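Okay friends, I promised a few of you a report on the open day at the robotics lab over in Medstead, and I've finally got a cup of tea and a quiet kitchen, so settle in, because you know I can't tell a story short.

First off, I went because my neighbor Noeline Mahuika had a spare ticket and I'd been grumbling all winter that I never go anywhere. I pictured a hangar full of clanking metal. What we walked into was a carpeted room with folding chairs, a big screen, and the nicest plate of ginger cookies!

The day was all about simulation. The people there build a kitchen inside the computer, put a robot arm in it, and let it practice on the computer before anybody trusts it with real crockery. Yiran Jiang ran the demo and was so patient with us. I asked what must have been the most basic question of the day (is it a cartoon or is it a robot?) and she said it was a fair one, and that the arm on the screen is meant to move the way a real one would.

She put the gripper's own view up on the big screen, and I have to say it took me a minute to get my bearings. You're looking out past the two fingers, as if you were peering over your own knuckles. I kept tilting my head like a dog hearing a whistle.

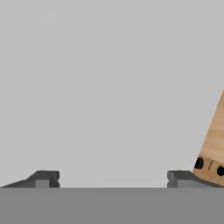

Looking out between the gripper's fingers, with something wooden leaning in from the right.

Noeline leaned over and whispered "is that a cutting board?" and I whispered back that I had no idea, and then we both got the giggles and had to be stern with ourselves. There were 80 people in that room and I'm fairly sure we were the only two being shushed.

What I hadn't thought about is how little you'd have to go on if that was your only view of a kitchen. I find my own way around mine half asleep, with my elbow on the counter and one eye on the clock. Yiran said they use more than one viewpoint for that reason, and then she switched over to a wider one, and the whole room went "ohhh" together. It was a lovely moment.

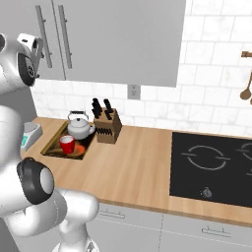 The wider view from the demo: white arm on the left, kettle and red mug on the tray, cooktop over on the right.

I want that backsplash, by the way. I've been asking for white subway tile since November and I'm still living with the beige. A pretend robot has a nicer kitchen than I do, and I've decided to be gracious about it.

A man behind us wanted to know if it could make him a coffee. Yiran laughed and said they start with much smaller jobs than that, just reaching for a thing and letting go of it again in the right spot, over and over. She told us one of her early tasks took 100 tries before she was happy to show it to anyone. That made me feel a good deal better about my sourdough.

Afterward there was a question table, and I got chatting with Saskia Kingi, who is 13 and had come with her grandmother and knew more than I did by a mile. She had a notebook full of questions about friction. FRICTION. I was eating a cookie.

If you're anywhere near Medstead when they hold the next one, do go. Parking is tight, so get there before 2 if you can, and sit up front on the left where the speaker isn't humming. And thank you, Noeline, for the ticket. I owe you lunch, and I'm not letting the robot cook it.

© January 2023 | Contact | Back to top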